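Office and Break Room Attendant, part-time
Stovska, Jemmont office
Posted August 19, 2024

We need someone to look after the shared areas of our office. The position is 4 hours a day and starts in January. You would report to Marin Mujić, who runs the office.

The work:
- wipe down the kitchenette counter and sink, morning and afternoon
- clear the tables, wash the plates and pans and put them away
- return balls, lids, packets and other small things to their proper bins
- keep the area by the foosball table tidy and push chairs back in
- order coffee, dish soap and paper towel

The office is 1,914 square feet, all on one floor. Cleaning of the washrooms and windows is contracted out and is not part of this job.

You should be able to stand for most of a shift and lift a full recycling box. Experience in a café, school or office kitchen is useful but we will train. Please be comfortable asking people whether they are finished with something before you move it.

The break room and the long work table:
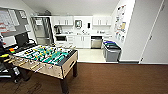
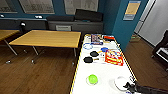 Hours can be set between you and Marin, as long as the afternoon round is finished before the office closes. A key and a locker are provided.

To apply, send a short letter and the names of 3 references to Drita Atanasov at the Jemmont office. Applicants chosen for an interview will be contacted by phone.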